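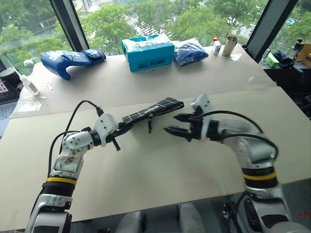

Two-arm station at the Pavmont Open Day, with a black strap held in the left gripper and the right gripper open toward its free end.

July 23, 2018
By Wilma Van Loon

The Pavmont Open Day is a yearly public event at the Pavmont robotics workshop, where visitors can watch robot arms handle ordinary objects and talk with the people who run them. It began in January 2000 as a small gathering for local machine builders and has since grown into one of the liveliest days on the workshop's calendar. The best-known part of the day is the two-arm demonstration, often called the strap table.

Background

Pavmont was started by a group of engineers who had worked on packing machines at Fortin. Their early arms moved along fixed paths and needed every part to arrive in the same spot. The first open days showed just that kind of work, mostly boxes being lifted from one belt to another. Work with soft goods came later, after the workshop joined up with Stasa, a maker of bags and outdoor gear that wanted help with straps, cuffs and liners. It is a wonderfully hard problem! A box keeps its shape when it is picked up, while a strap sags, twists and swings, and its far end may be somewhere new every time.

The two-arm demonstration

The station uses a pair of white-and-silver arms that reach over a wide beige tabletop from the same side. Each carries a gripper with black fingers, and black cables run along the arms to the wrists. In the basic exercise one arm holds a strap by one end and the other goes for the end that is still free. The jaws of the right gripper are pointed and serrated, a good shape for getting hold of something flat and thin. The strap in the photograph is black with a white grid pattern across it.

The table stands in front of a large window with trees outside, and the daylight changes a good deal over a visit. The Pavmont crew likes it that way, and so do many of the regulars, who enjoy seeing a machine cope with the same light everyone else has. Other things share the tabletop, among them a blue padded glove, a light-blue cardboard box and a silver metal cup.

Sem Koster, who has led the demonstration for 6 years, runs it at a slow pace so that people can follow each grasp. Missed grasps are left in. They tend to get the biggest reaction from the crowd (a groan, then cheering when the arm goes back for another try), and they are a fine way to learn where the hard part of the job lies.

Visiting

Groups at the strap table are limited to 13 people, and each session is followed by an open question period. Children may attend with an adult. Visitors are asked to stay behind the floor line while the arms are powered.

A second station, Alero, deals with rigid parts and is shown in the next room. Its sessions are shorter and need no sign-up. Anyone with an hour to spare should see both, starting with Alero, where the arm's movements are easier to read, and then going through to the strap table.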